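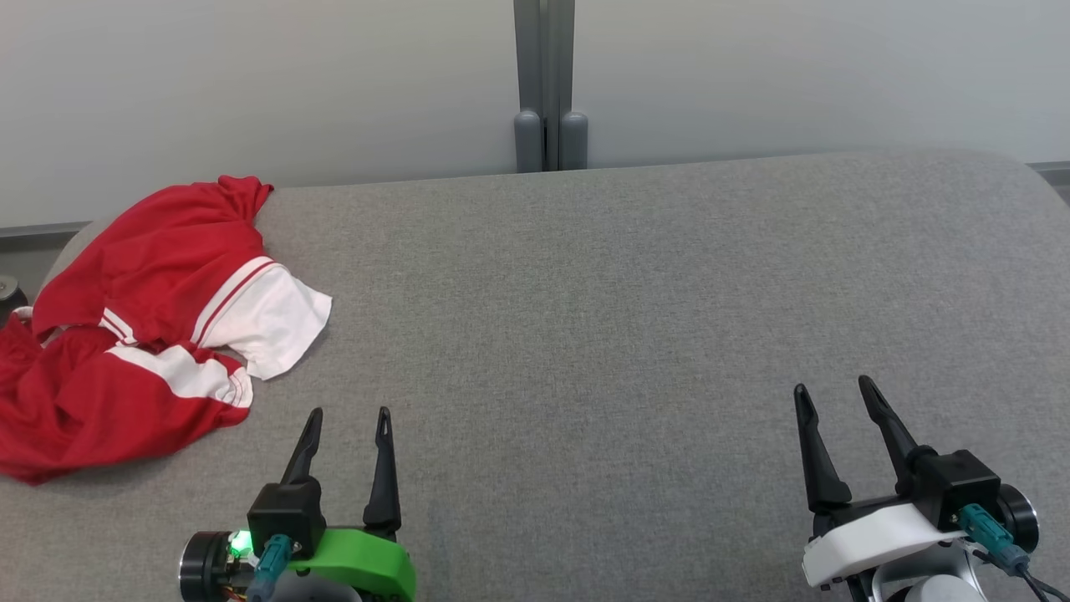

3. Perception and grasp planning

3.1 Overview

The software runs as four processes on one workstation: camera drivers, segmentation, the planner (Walska) and the arm controller. Messages between them pass through Kodport, the small logging layer written for last year's project and reused with few changes. The head camera gives the overall position of the garment. The wrist cameras are used only for the approach.

3.2 Segmentation

Garment pixels are separated from the grey work surface by a threshold on hue and saturation, followed by removal of small regions. This is a crude method and it works for red cloth. White trim is the weak point: the sleeve and the stripes fall outside the threshold, so the mask splits into pieces. We join pieces whose edges lie within 25 pixels of each other. A learned model (Clulero) was tried in April but was too slow on our hardware and was dropped.

3.3 Choosing a grasp point

Walska scores candidate points along the mask outline. A point scores higher if it lies on a fold or corner and if the arm can reach it without passing near a joint limit. The best 10 candidates go to the inverse kinematics solver, and the first with a valid solution is sent to the controller.

3.4 Wrist view

The wrist cameras brought problems that we had not planned for. When the wrist is rolled, the horizon assumption in the original code fails and the ceiling can take up a large part of the image.

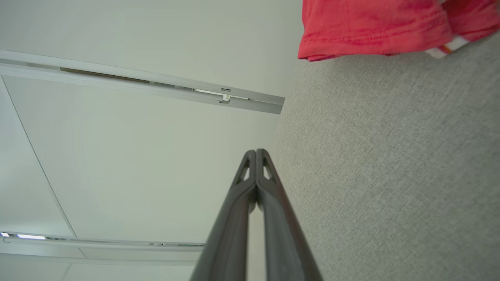 Bright regions also pull the automatic exposure down, which darkens the cloth and shifts its saturation below the threshold. We now rotate each image using the joint angles before segmentation, and lock exposure at the start of each run. The fingers are removed with a fixed mask — one for closed, one for open — chosen from the reported finger position.

3.5 Timing

The wrist loop runs at up to 13 Hz. Most of the delay is in copying images between processes. Moving to shared memory is listed as further work, along with a proper test of Slanina, the alternative planner, on the same logged runs.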